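Door work at Prillton, quick update

Two of us are still on cabinet doors with the hand grippers, mornings mostly. Open, close, open again, 200 passes a shift is the goal and we got to about 70 before lunch. The Petek arm learns from these, so slow and steady please, and dont yank the hinges.

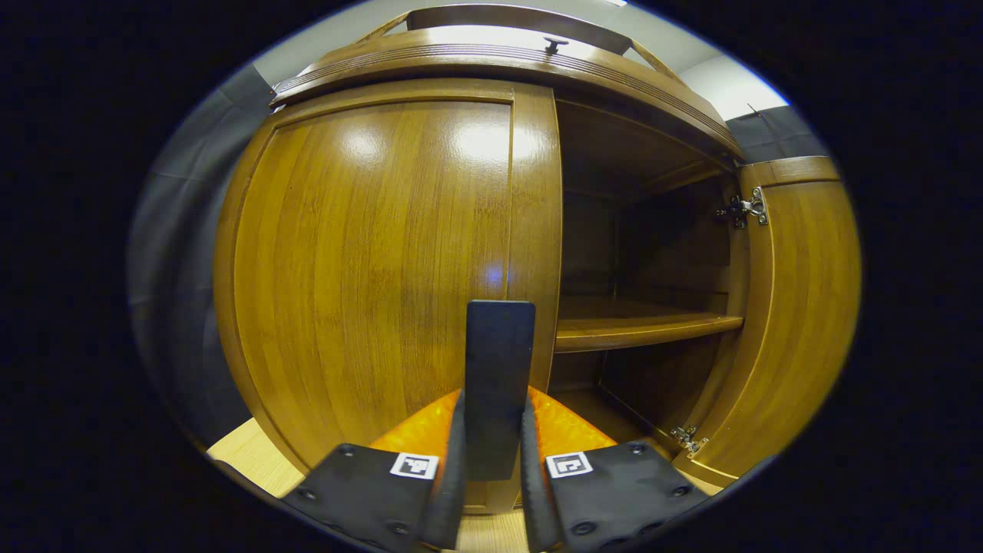

Nolta wants the arm on the night shift by July. Means the 3 people on nights move over to checking and repairs, same pay, training starts next month. Sign-up sheet is by the time clock, put your name down even if your not sure yet.
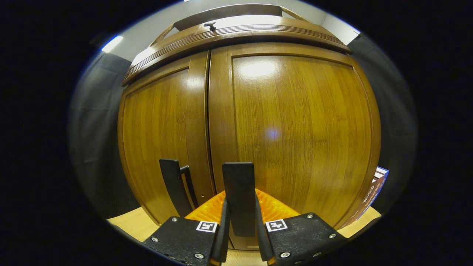

Tenda from days asked whether checking will count toward seniority the same as line work. It should, she said, or no one will want to move. Answer from the office next issue.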